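Saturday, August 11, 2018
Marcelle Fleury

Wash fastness and shrinkage, white cotton shirting, continued from the last notebook. Purpose is to decide whether the Ellum finish can replace the Arnum finish on the shirt cloth without changing the cutting allowance. Iltex wants an answer before the September order.

Conditions as before. Machine 2, cotton program, 40 degrees C, reference detergent without brightener, ballast made up to the usual load. Line dry indoors, no tumble. Specimens conditioned overnight before any measuring. The hygrometer in the conditioning room was reading high against the sling psychrometer on Thursday, so I took the psychrometer value throughout and left the wall unit alone until Roy can look at it.

Marking: the laundry pen bled on the first Ellum pieces. Bench marks widened enough that I could read either edge and get a different answer. Changed to stitched marks in polyester thread, single strand, tied loosely so the knot does not draw the cloth. All numbers below come from stitched pieces. The pen pieces are kept in the drawer but should not be used for shrinkage.

Results, warp direction. Arnum: most of the movement came in the first wash, and very little after the third. Ellum: less movement in the first wash, but it kept going. At wash five the two finishes are level to within what I can read on the rule. At wash seven Ellum is slightly past Arnum. Weft direction shows nothing worth plotting for either one.

This matters for the allowance. The present cutting allowance assumes the cloth is done moving early. If Ellum creeps, a shirt that passes at three washes may be short in the sleeve later on. I would not sign off on a three-wash test for this finish. Suggest extending to 17 cycles on the remaining pieces and measuring at every second one.

Seam pucker: rated side seams and placket under the overhead lamp, against the photographic standards. Side seams acceptable on both. Placket worse on Ellum, by half a grade. I suspect the interlining more than the finish — the fusible is the same lot as the collars that bubbled in the spring. Need a specimen with no interlining to separate the two. 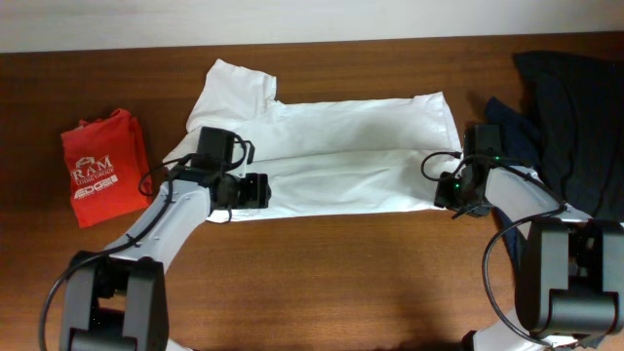
White shirt folded lengthwise, with the red drawstring bag and dark navy clothing.

Color transfer: ran adjacent fabric strips with navy and red dyed goods separately. Navy stained the nylon stripe lightly on first wash, cotton stripe clean. Red stained both, nylon more than cotton. Gray scale readings are on the loose sheet, to be pasted in. Repeated the red with a prewashed swatch and the cotton stripe came out one half grade better. Care label wording should keep "wash with like colors" whatever we decide on the finish.

Abrasion: 3,000 rubs on the flat heads, both finishes. No broken threads. Ellum surface slightly more fuzzy at the edge of the rubbed area, visible only in raking light. Head 4 was running with a worn felt. I replaced the felt and threw out that reading. It was an Arnum piece, so Arnum is one specimen short in the table and the average should be read with that in mind.

Hand after washing: Ellum softer at wash one, no difference I could feel at wash five. Checked blind by turning the tags under. Got the sorting wrong about as often as right at wash five, so I am recording no difference.

Bending length still to do. The cutting die for the strips has a nick on the long side and leaves a pulled thread. 26 strips were cut before I noticed. Sort them under the magnifier and keep the clean ones; recut the rest by hand along a drawn thread.

Open items:
Dose of Ellum on the last padded lot not confirmed. The pad bath sheet gives the pickup but the concentration line is blank. Ask the mill.
Drain filter on machine 2 to be cleaned before the long series.
Water hardness strip, fresh box needed. The old ones are past date and gave two readings on the same sample.
No-interlining placket specimens — two per finish, same thread, same stitch length.

Next entry after wash nine.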